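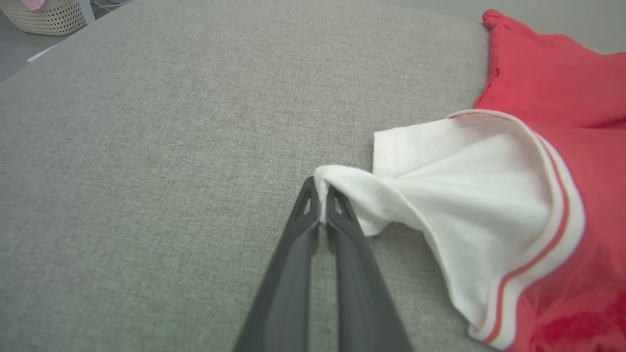
How often should I change the wick on a paraffin heater?

Change it once a season if you use the heater most evenings, and sooner if it has gone hard, uneven or slow to light even after a clean.

Search this site
Enter keywords
Go

Guides > Heating > Paraffin heaters > Cleaning and changing a wick

Cleaning and changing the wick on a paraffin heater

by Ramil Mangubat

These instructions are for a wick heater of the round type with a removable tank, such as the Kusero. Most other makes come apart in much the same way, but the screws may be in different places, so have your manual open before you start. They do not apply to pressure stoves, or to heaters with an electric fan and no wick.

Before you start

The heater must be off and completely cold. Leave it overnight if you can. Work outdoors or in a shed with the door open, well away from pilot lights, cigarettes and anything else that could light the fuel. Take the batteries out so that the igniter can't fire while your hands are in there.

You will need:

A cross-head screwdriver
A hand siphon pump
A clean metal or marked plastic fuel can
Old newspaper and rags
Rubber gloves
The right wick for your model

Wicks are not interchangeable. One that is slightly too thin will drop down while burning, and one that is too thick will jam and may not go out when you turn the knob. Check the part number on the packet against the one in the manual. The wick for my Kusero came from the hardware shop in Pidcombe, who had to order it.

Dry burning first

A wick that has become stiff with tar can often be saved by burning it dry. This works for glass fibre wicks only. If yours is cotton, skip this part, as it will simply burn away.

1. Run the heater outdoors, out of the wind, with the tank nearly empty.
2. Let it burn until the flame drops and it goes out by itself. Do not turn it down.
3. Wait for it to go cold, then brush the ash off the top of the wick with an old toothbrush.
4. Refill, wait 40 minutes and light it as usual.

It will smell a good deal while it burns down. If the flame is still yellow or lopsided afterwards, change the wick.

Taking the old wick out

1. Lift out the tank and put it somewhere level.
2. Siphon the remaining fuel from the well underneath. Mop up the last of it with a rag.
3. Open the front guard and lift out the burner cylinder. It should come away freely once it is turned a little to the left.
4. Pull off the control knob. On the Kusero it just pulls; on the Bouazza there is a small screw behind it.
5. Undo the screws or wing nuts holding the outer cabinet and lift it clear. Mind the igniter wires.
6. Remove the nuts around the wick adjuster and lift the whole adjuster straight up.
7. Fold the old wick inwards and pull it out. Note which way up it sits and where the pins go.

Fitting the new one

1. Look at the gasket under the adjuster. If it is cracked or flattened, replace it now.
2. Fold the new wick into a kidney shape and slide it into the holder, pushing each pin firmly through its hole.
3. Lower the adjuster back over the studs and tighten the nuts a little at a time, working across from one to the opposite one.
4. Turn the wick fully up and measure it at several points. The manual gives the correct height – mine says 9 mm – and it should be even all the way round.
5. Turn it fully down, then up again. It should move smoothly. If it catches, take it out and refit it.
6. Test the tip-over shut-off by giving the heater a firm knock. The wick should drop at once. Don't light the heater until this works.
7. Put the cabinet, knob, burner cylinder and batteries back.

First lighting

Fill the tank outside and wipe off any drips. Let a new wick soak for a full 40 minutes before lighting it. If you light it dry you will char the top and have the whole job to do again.

Once lit, check that the burner cylinder is sitting flat by moving it gently from side to side with its handle. Stay with the heater until the flame has settled, and open a window – a new wick gives off some smell on its first burn.

Fuel

Use only clear paraffin of the grade named in the manual. Never put petrol in, even a small amount mixed with paraffin. If you aren't certain what is in a can, don't use it. Fuel left over from March should not go in the heater the next winter either. Take it to the council tip in a labelled container and ask where they want it.

Keep the heater at least a metre from curtains, bedding and furniture, and have a working carbon monoxide alarm in the same room.

Comments

Remedios Castillo, 5/23/21
The adjuster on my Ostomero wouldn't lift at all. There was a fourth nut round the back, under the igniter bracket. Came up easily after that.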